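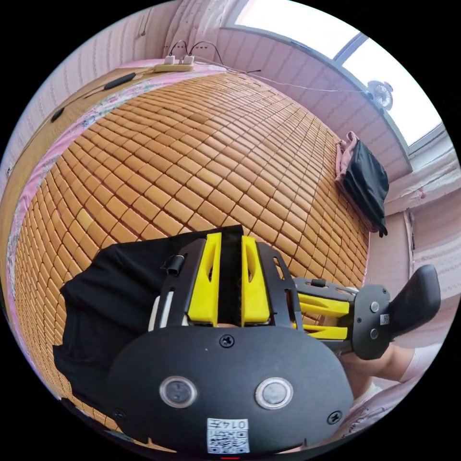 Marcelino Llorente wrote in under my last post asking whether the Trarkberg kit is worth it over just renting a pair of grippers from Bustamante by the month. Fair question Marcelino. Short version — buy if you're past seven weeks of work, rent if you're not.

Longer version, typed fast, got a call soon.

Kit was 987 all in. That's the hand-held grippers, the yellow fingers and a paper manual I read half of. Shipping to Ballavley was extra and I'm still a bit sore about it.

Good stuff first. Fingers close evenly. Grip is comfy for the first hour. I do mostly cloth, folding and laying out, and thin fabric is where cheap fingers slide right off. These don't, much. Black cloth on a dark background is another story, had to redo a whole batch.

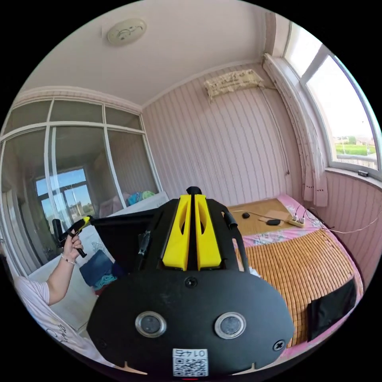

Bedroom session, bamboo mat still on.

Bad stuff. Wrists. After 19 takes I want to put the thing down and not see it again till tomorow. The manual says you can do 2,000 between checks on the screws. No. Check them every morning, one of mine worked itself loose on day two and I spent lunch looking for it under the bed.

Support is OK. Emailed Trarkberg, got an answer next day, spare screws came in a little bag. Bustamante never wrote back when I was renting, so point to the kit there.

Also tried the Brimunura upload service that's offered with it. Slow. Files sat there all night, and then it wanted me to log in again. Skip it for now, their new version is suposed to land in June and I'll have another go then.

More on the finger pads next time — two sets on order.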